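Bench notes: Farnholm shallow parts tray, blue, after one season of use

October 9, 2022
Filed under: Workshop storage, Reviews
Reviewed by Rafsan Sivakumar

The Farnholm shallow tray is sold as a general parts tray. It is a rectangular, one-piece plastic tray with rounded corners, sloped sides and a flat outer lip. It has no lid, divider or insert, and the maker does not list any. I bought 18 of them at the start of the season to replace a mix of steel pans and food containers on our assembly benches. The notes cover daily use at the bench, carrying, stacking, cleaning and marking.

Price is left out of the scoring. We paid a trade rate through Bandara, and a single tray over the counter will cost more than ours did.

Shape and fit on the bench

The footprint suits a bench of ordinary depth. With the long side facing the user there is room for a tool roll in front and a lamp behind. The floor of the tray is flat out to the point where the walls begin, so small parts spread evenly and don't gather in the middle, a fault of the Memton pan we used before. The walls slope outward at an easy angle. A washer can be slid up the wall with one fingertip and lifted off at the lip, and this is the main practical advantage over a straight-sided box.

The corners are rounded, inside as well as out. Grease and fine swarf wipe out in one pass with a folded rag. In a tray with square inside corners the same job needs a brush.

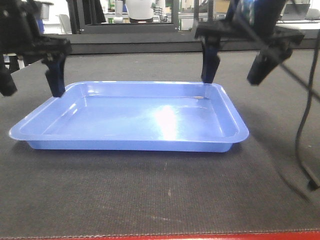

Depth is the first limitation. Anything taller than a short bolt standing on its head rises above the lip, and a full load of mixed hardware will spill if the tray is bumped hard. Treat it as a sorting and staging tray. For storage, use a bin.

The lip is wide and flat. I had expected it to be a nuisance, as it takes up bench area without adding any volume. In use it is where the tray gets handled. It also takes a strip of label tape without the tape curling at the edges, provided the surface is degreased first. Alcohol works. Dish soap leaves enough film that the tape lifts within a few days.

Behavior on different surfaces

The underside is smooth and has no feet. On bare painted steel the tray slides with very little push, and an empty one will travel if a sleeve catches it. On a rubber or fabric-type mat it stays where it is put. We use textured mats on the assembly benches and bare tops on the packing benches, and the difference is large enough that I would not issue these trays for bare tops without a strip of non-slip liner underneath.

The liner we tried was the Flanier open-weave type, cut slightly smaller than the tray floor. It held the tray in place on painted steel and on sealed wood. It collects dust and needs a rinse every couple of weeks. Adhesive rubber dots were also tried. They came off in the wash, and two of them ended up inside a gearbox cover, so they are not recommended.

Bench height matters more than I had allowed for. On a standing-height bench the user looks down into the tray and can see the whole floor. On a low stool the near wall hides the first row of parts. Raising the back edge on a thin batten corrects this, though round parts will then roll forward.

Mobile benches

Our test included benches on casters. A bench that rolls is a harder case for any open tray, as the top shakes when a wheel crosses an expansion joint or a cable. With the tray loaded to half its depth and sitting on a mat, nothing left it over a smooth floor at walking pace. Crossing a door threshold, light parts such as circlips jumped the wall. The fix is to stop and lift the bench over, or to take the tray off and carry it.

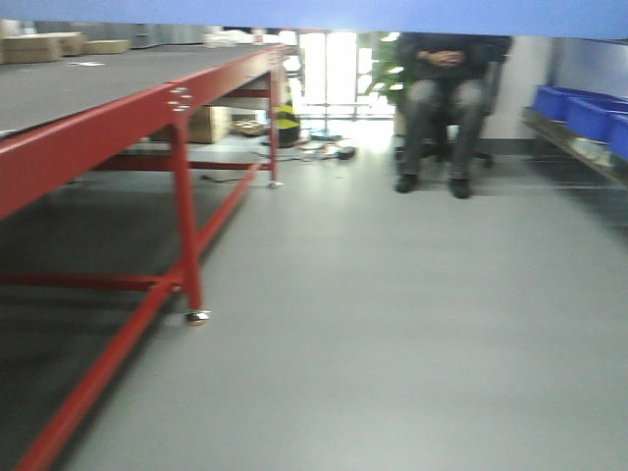 Cardboard boxes do worse in the same test. They hold the parts in, but they take up oil, the flaps get in the way, and the bottoms soften. I would still keep boxes for incoming goods and for anything waiting to be returned to a supplier. Moving stock from the box to the tray at the start of a job also forces a check of what was delivered, and we found two short shipments that way.

Floor storage under the bench is possible but not advised. The open top catches whatever falls from above.

Glare

The plastic is glossy, and this is my main complaint. Under overhead lighting the floor of the tray returns a bright patch, and small bright-plated parts lying in that patch are hard to see. Turning the tray a quarter turn moves the patch only slightly. Moving the tray relative to the light is more effective, and an angled task lamp helps if the overhead fitting can be switched off.

A sheet of matte paper cut to the floor size removes the problem entirely. Gray or buff is better than white. We keep a pad of cut sheets at the end of each bench and throw the sheet away when it gets oily, and this saves some washing as well. A matte version of the tray would be a better answer. I wrote to Farnholm to ask for one and was told it had been noted.

The blue is otherwise a reasonable choice. Brass, copper and black oxide all stand out against it. Blue nylon parts do not.

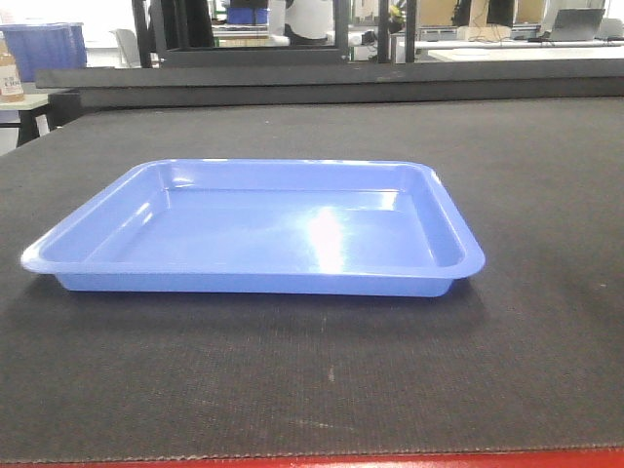
Chaminda Sultana has used the same trays for longer than I have and disagrees on the paper. The sheet shifts, small screws get under it, and they are then thrown out with it. The suggestion was to scuff the floor of the tray with a fine abrasive pad, in one direction, until the shine is gone. I tried this on one tray. It does cut the glare, and it also makes the floor hold on to grease, so the one-pass wipe described earlier becomes three or four. For dry work I would scuff. For anything oiled I would stay with paper and tuck the sheet in tight.

Carrying and stiffness

Empty, the tray weighs very little and can be carried in any manner. Loaded, it should be held at both ends. I put 4 kilograms of mixed steel fasteners in one tray and carried it the length of the building. Held at the two short sides, the floor bowed slightly and recovered when the load came out. Held by one long side, the lip twisted and I stopped before the load shifted.

The sloped walls give less to grip from the inside than a vertical wall would. Dry fingers are fine. With oiled gloves, support the tray from beneath.

We also left a tray with the same load on a shelf for 31 days, supported at the ends only. There was a small permanent sag in the floor when it came down. It rocks a little on a flat surface now. Shelves for these should be solid, or have slats close together.

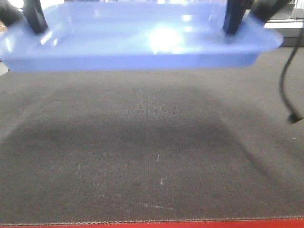 Will the trays nest when they are empty? They nest well, because the walls are sloped, and the full set takes up little more shelf space than a short stack of dinner plates. Clean trays separate without trouble. Trays put away damp will stick together, and the lips have to be flexed to let air in between them.

Loaded trays cannot be stacked. The upper tray drops into the lower one and rests on the contents. A sheet of plywood between layers works for short periods.

Cleaning and wear

Warm water and detergent remove cutting oil and light grease. Citrus degreaser is safe for the few minutes needed. Acetone was tested on the underside of one tray and left a dull mark, so keep it away. Permanent marker comes off with alcohol if it is fresh and leaves a shadow if it has been there for a month.

Hairline scratches show on the floor of every tray in regular use. They have no effect beyond looks. One tray out of the set has a crack at a corner of the lip, from a drop onto concrete while loaded. Kasun Bepari drilled a small hole at the end of the crack to stop it spreading, and the tray is still in service.

Cold may be a different matter. The packing area is unheated, and I will check for brittleness in November, when the doors start to be left open for deliveries.

Summary of scores

Shape and access to parts: 9 out of 10
Stability on a mat: 8
Stability on bare steel: 4
Visibility of small parts: 5 as supplied, 8 with a matte sheet
Stiffness under load: 6
Ease of cleaning: 9

We have ordered more for the assembly benches and none for packing. The next order is for 50, in the same color, through the same supplier.

Correction: an earlier version of these notes gave the Flanier liner as closed-weave. It is open-weave. Thanks to Dinesh Amarasinghe for pointing it out.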